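Relatório de progresso n.º 2: braço de cozinha da oficina Tuscombe
Para: Fundo Jaseck de Pequenos Projetos
Quinta-feira, 26 de agosto

Pediram-nos um relatório curto e sem adjetivos. Curto conseguimos.

Dos 1.880 euros atribuídos, gastámos até julho quase 67 por cento. A maior fatia foi para os servos do segundo braço e para a placa de controlo Correa, que chegou com o manual de outra placa. O trabalho destas semanas fez-se no simulador, onde a loiça é gratuita e os vizinhos de baixo não se queixam.

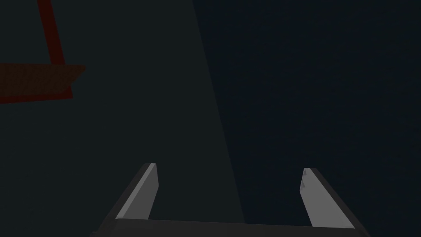

A calibração da pinça ocupou-nos mais do que constava do plano. O plano dizia uma tarde. Mudámos duas vezes o modelo dos dedos e voltámos à primeira versão, decisão que registamos aqui para que ninguém a apresente como novidade no próximo trimestre.
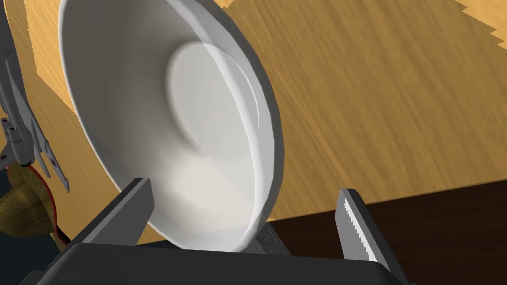
A tarefa de loiça é a que prometemos na candidatura e a que mais nos interessa mostrar. Escolhemos segurar pela borda, já que os nossos dedos não abrem o suficiente para abraçar nada de respeitável. No simulador, a tigela branca fica entre os dois dedos, com o esquerdo encostado à parede de fora e os dentinhos do direito à vista. Falta afinar a força de aperto, que por enquanto é um número escrito a lápis na parede.

Quanto ao armário elétrico, continua a ser uma caixa de sapatos. A de metal está encomendada à Jondisberg.

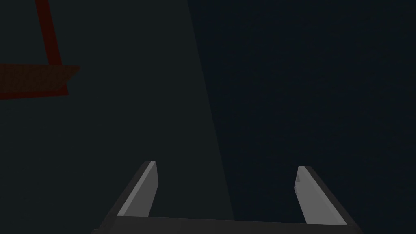 O próximo passo é a aproximação ao objeto, a parte em que o braço costuma perder a dignidade. Queremos que a pinça parta sempre da mesma posição aberta, sem nada entre os dedos, antes de se decidir por um alvo. A iluminação virtual também precisa de atenção: com o fundo assim escuro, a face interior do dedo esquerdo é o que mais se destaca, e a peça vermelha do canto mal passa de um vermelho-escuro.

Pedimos a prorrogação do prazo por 3 semanas. O saldo chega para a caixa, os cabos e uma tigela verdadeira, de plástico.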